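Pesonen Hall repair weekend clears 274 machines, more benches wanted for spring

Posted Sunday, January 23, 2022
By Fitriani Sutanto

Busy weekend at Pesonen Hall. The Trundo reuse shop took over the main floor Saturday morning and by closing time today 274 old office computers had been stripped, sorted and put on shelves. Doors opened at nine. Line was already back to the bike racks.

The machines came from Brutora, the parts warehouse on the east side, which is moving to a smaller building and had no space left for them. Total delivery was 461 – towers, desktops and a good number of bigger workstations. The rest are stacked on pallets in the back hall under a tarp and will wait until the next session.

Trundo has been running these weekends since September. First one was small, a few tables and a box of screwdrivers. This one filled the hall wall to wall, plus the hallway by the kitchen.

How it went: towers in at the loading door, wiped down, side panels off. Drives pulled first and locked in a steel cabinet, to be erased before anything else is done with them. Then memory, then processors, then the cards. Every part got a bag and every bag got a tag. Cases with a good board still inside went to the middle tables to wait for testing. Bad boards to the scrap bins by the stage.

The memory table had the worst of it. Sticks of all sizes, some with labels so faded that people were reading them with a phone flashlight. By Saturday afternoon the small bags had run out and somebody went to the grocery store for sandwich bags. Those ran out too. The shop says the sandwich bags are fine for sorting only, and all of it is getting moved to antistatic bags this week before it goes on sale.

Cables are their own problem. Two full carts of power cords, video cables and things no one could name. Free to anyone who wants them. Bring a bag. Please don't pull from the bottom of the cart, it tips.

Lunch both days was soup and rolls, with coffee all day. The coffee urn tripped the breaker on the stage side once on Saturday and took out a row of work lamps, so it lives in the kitchen now.

Sunday was slower and better organized. The tables were moved into a long U so people could pass trays along without walking around each other, and the tags were color coded – green for tested, yellow for not tested, red for dont sell. A couple of yellow trays ended up in the green pile and had to be gone through again. Done by three o'clock.

Most of what's on the shelves now will be sold as parts, priced low. Power supplies, fans, drive cages, heat sinks, keyboards. Full working desktops come later, once the shop has enough matching parts to put them together. Schools and clubs on the waiting list get first pick, then it's open to everyone. The list is still open, sign up at the counter.

A note for the workstation crowd, who asked about this more than anything else. Yes, there are boards. Yes, they are being sold in the case.
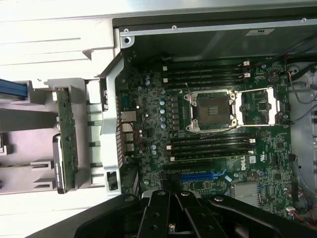 Workstation boards are the slowest item to get ready, and the shop is asking buyers to be patient. Each one has to be looked over, matched with a processor and memory, and started up on the bench before it gets a green tag. Anyone planning a build should do the math on memory first – the Dell board has eight slots, four on each side of the CPU socket, all of them empty, and the socket needs a processor as well. The pins in an open socket bend very easily. Keep fingers, sleeves and screwdrivers away from them, and leave the load plate and lever alone unless you are the one fitting the chip. Coin cells will be checked with a meter at the bench and swapped if low.

Buyers can bring their own memory to try at the test bench. Ask first. The bench is one person at a time and there is usually a wait after lunch.

The shop also wants to hear from anyone with spare workbenches, or solid tables at about standing height. Folding tables worked for the light stuff but sagged under the towers, and one had to be retired with a bent leg. Lamps with clamps would be welcome too, and shelving of any kind if it can hold weight.

Not wanted right now: tube monitors, printers, loose batteries. A stack of printers was left at the side door Saturday night. Please take these to the county drop-off instead, the hall has no way to get rid of them.

Trumura, the scrap hauler, picks up the bins tomorrow morning. The parking spaces along the loading door need to be clear by 7 a.m. or the truck can't turn. Cars left there over night will have to be moved.

The parts shelves are open weekdays from noon to six, use the side entrance. Cash or card. Parts can be returned within 3 days if they don't work, with the tag still on. No tag no return.

Left behind at the hall: one gray glove, a kid's lunch box, a set of house keys on a blue ring, and a very nice magnetic screwdriver. All at the front desk.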